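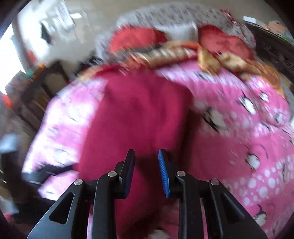

The outpatient heart and vascular unit in Berkdale will add evening appointments for ultrasound scans of the leg arteries starting in February, the Sillden Health Service announced. The change is meant to cut a waiting list that stood at 396 patients at the end of last month. Most people on the list were referred for leg pain when walking or for sores on the feet that are slow to heal. Patients lie on a bed for the scan, which uses no needles or dye and takes nearly 59 minutes when both legs are checked. No overnight stay is needed.

Evening sessions will run until 8 p.m. in 2 rooms on the ground floor. Patients already on the list will get a letter with a new time and do not need to call. Anyone who would prefer to keep a daytime slot can say so on the form that comes with the letter.

The unit also serves Cleltport, where the scanning service closed last summer for building work. It is due to reopen there in 3 months.

Patients should wear loose clothing and bring a list of their medicines. Those whose foot turns cold, pale or numb suddenly should not wait for an appointment and should go to an emergency department.

14 shares
2 comments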